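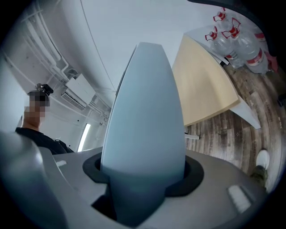
How to Keep a Trip Log on a Long Drive

Search this site
Search for:
Go

My wife and I drove 2,595 miles in July, out to Moltow and back by way of the Zuresari lakes, and I wrote something down every day of it. On earlier trips I always quit by the third night. The method below is the one that got me through all 14 days. It takes 15 minutes a day at most, and some nights a lot less.

What you need

- A small notebook with a stiff cover. Mine has lined pages and fits in the door pocket.
- Two pens that work when it's hot. Gel pens left on the dash leaked on me.
- A large envelope for receipts, tickets and park maps.
- A phone or camera for the things that are faster to photograph than to write, like signs and menus.

You don't need an app. I tried one and stopped using it when we lost signal past Sopacua.

Step 1: Set up the notebook before you leave

Number the pages. On the first page write the starting odometer reading, who is in the car, and a phone number in case you leave the notebook at a diner. Leave the next two pages blank for an index.

Then give each travel day a two-page spread and write the planned start and end towns at the top. Plans change, so do this in pencil. We skipped Moltow on the way out and went there on the way home, and I had to erase four days of headings.

Step 2: Take notes in the car in short form

The passenger does the writing. Put down the time and a few words, nothing more. These are from our fourth day:

7:40 left motel, fog
9:15 coffee, Sopacua, good rolls
11:00 road work, one lane, flagger waved us through
1:20 lunch at the overlook, windy
4:45 Zuresari, upper lake, site 16

Don't try to write sentences in a moving car. If you are traveling alone, wait until you stop for gas and catch up then. Two or three stops a day is enough to remember the order of things.

Step 3: Write one paragraph at night

Pick a single thing from the day's list and write five or six sentences on it. It can be a meal, a wrong turn or a talk with the people at the next campsite. The rest of the day is already covered by the short notes.

I do this right after supper. If I wait until bedtime it doesn't get done. When I miss a night, I write the paragraph with breakfast and mark it "next morning" so I know later why the details are thin.
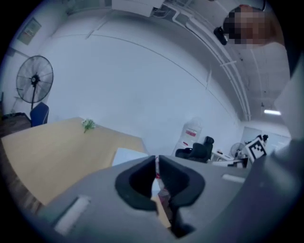

Step 4: Record the money and the miles

At the end of each day, write down:

- Odometer
- Gas, gallons and price
- Food
- Lodging or camp fee
- Anything else

Round to the nearest dollar. Our most expensive night was $99 for a motel room in Moltow with a noisy ice machine, and I would have guessed it was more if it wasn't on the page. These numbers are what I go back to most when we plan the next trip.

Step 5: Deal with paper the same day

Write the date on the back of every receipt or ticket you want to keep and put it in the envelope. Throw out the rest. Thermal receipts fade, so copy down the name of the restaurant if you want to find it again. Park maps can be folded and tucked into that day's spread, though more than a few will keep the notebook from closing.

Step 6: Let other people write in it

We met Adi Wijaya and his family at the upper lake and he drew us a map to a side road with a better view than the main one. The map is in the log, in his handwriting. Kids are good at this too. Hand over the notebook and ask for one line about the day.

Step 7: Finish within a week of getting home

Fill in the index on those blank pages while you still know what everything was. I list towns, campgrounds and restaurants with the page numbers. Next to each restaurant I put a plus or a minus.

Then go through your photos and pick one or two per day. Write the page number in the photo's caption or title so you can match them up.

If you fall behind

Skip the missed days and start again with today. Trying to catch up on three days at once is how I gave up on our Drustero trip – I still have a notebook with nine pages filled in and the rest empty. A bare odometer reading and the name of a town is fine for a bad day.

Kyrylo Sirko wrote to ask whether this works for trips by train. I haven't tried it, but I would keep the short notes and use station names in place of the odometer.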